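Ticket: Can't submit online police report (theft from vehicle)
Opened by: Maureen Yeoman
Opened: October 8, 2022
Status: Solved

Hi there, I'm trying to file a report through the Hallcombe police site because somebody got into my car overnight and took my sunglasses, a phone charger and my good umbrella (rude!). I fill in the whole form, hit Submit, and it throws me back to page 2 with a red bar that says "Location not recognized." I've tried it 4 times now, on my laptop and on my phone, same thing both times.

The car was parked on Negussie Street, right by the corner with Dustberg Road. I typed it exactly like that. The little map even drops a pin in the right spot, so I don't get what it wants from me.

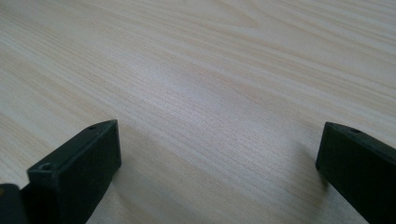 Oh, and the page times out after 30 minutes and wipes everything, so I've been keeping my list of stolen stuff in a separate note and pasting it back in. Might be worth fixing while you're in there?

Update from me: I called the front desk and the lady was super nice. She told me to leave the corner out and put just one street with a house number. I used number 9, the house I was parked in front of, and it went right through! Got my case number by email and sent it on to Cidstead, my insurance people.

You can close this one, but please put a note by that address box for the next person. Thanks!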